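How to Draft a Simple A-Line Skirt Block

I love this project for anyone who has only ever sewn from packet patterns. You'll draft a skirt from your own measurements in one evening, and once you have it you can make the same skirt forever in linen, wool, denim, whatever you like!

You need waist, hip and length measurements, a long ruler, pattern paper, and a flat surface bigger than the skirt.
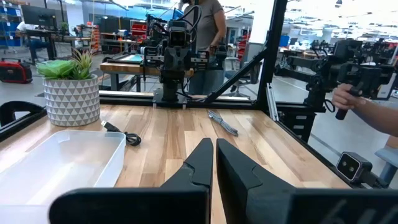 Photo: Saoirse Ó Súilleabháin

Start with the front. Draw a vertical line the length of your skirt (this is center front, and it goes on the fold). Square out a quarter of your waist plus 2 cm for the dart at the top. Drop down 20 cm, square out a quarter of your hip plus a little ease, and join the two points with a gentle curve. From the hip, carry the side seam down and out to the hem. I swing mine out 6 cm, which gives a lovely easy walk without any flounce.

Now the dart. Put it halfway along the waistline, 2 cm wide and 9 cm long, and fold it shut in the paper before you true the waist. The back is traced from the front with a longer dart, 12 cm or so, and the waist dipped 1 cm at center back.

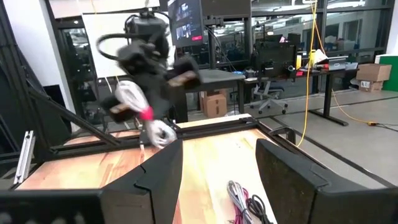
Seam allowances come next: 1.5 cm on the sides and waist, 4 cm at the hem. Trace onto fresh paper so your block stays clean. Before you lay out fabric, clear the table completely, and I mean down to the wood. A little bundle of cables like the gray, pink and black one here will put a bump under your cloth, and your grainline goes wandering off with it.

Cut a muslin first, pin it on, and pinch out whatever bothers you at the side seams. Mark the changes in pencil, transfer them to the block, and go find some gorgeous fabric!

© Cuklow Sewing Room, September 2019 | Contact | Back to top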